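Der Umzug nach Plostby

Meine Frau hatte eine Liste geschrieben, auf der unsere Ehe in 190 Gegenstände zerlegt war. Sie bekam die geraden Nummern, ich die ungeraden. Gerechter, fand der Mediator, gehe es kaum, und stellte uns 300 Euro in Rechnung.

So kam ich zu einem Bräter ohne Deckel. Den Deckel hatte sie, Nummer 88. Ich zog im November nach Plostby, zweiter Stock, Blick auf das Lager der Firma Brevolik, die Dachrinnen herstellt und deren Belegschaft pünktlich um halb sechs zu hupen beginnt. 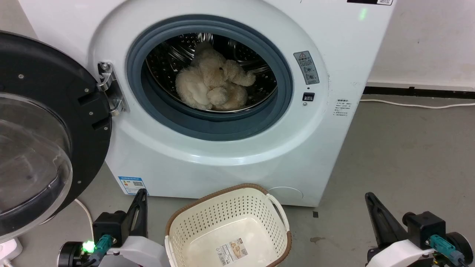

Zweiter Teil: Der Deckel

Nach drei Wochen rief ich an. Ich wolle nur fragen, sagte ich, ob sie den Deckel viel benutze.
»Täglich«, sagte sie.
»Wozu denn? Du hast doch keinen Bräter.«
»Als Untersetzer.«
Wir schwiegen 45 Sekunden, die längste Übereinstimmung seit Jahren.
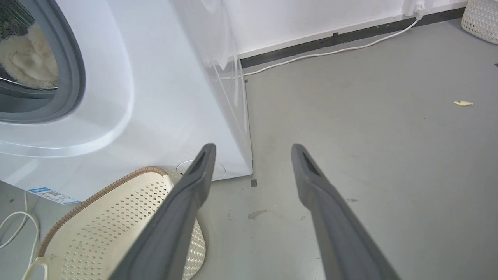 Am Abend stand sie mit dem Deckel vor meiner Tür und wollte ihn ausdrücklich nur verleihen. Ich bat sie herein und zeigte ihr die Wohnung, was schnell ging. Vor der Waschmaschine blieb sie stehen. Oben an der Seite hing noch die Schutzfolie, faltig wie ein schlecht gebügeltes Hemd.
»Die macht man ab«, sagte sie.
»Ich wollte mich nicht festlegen.«
Sie nickte, als hätte ich endlich etwas Vernünftiges gesagt, und fragte, was es zu essen gebe. Es gab Rouladen, und zwar 2. Den Leihschein für den Deckel unterschrieb ich nach dem Kaffee.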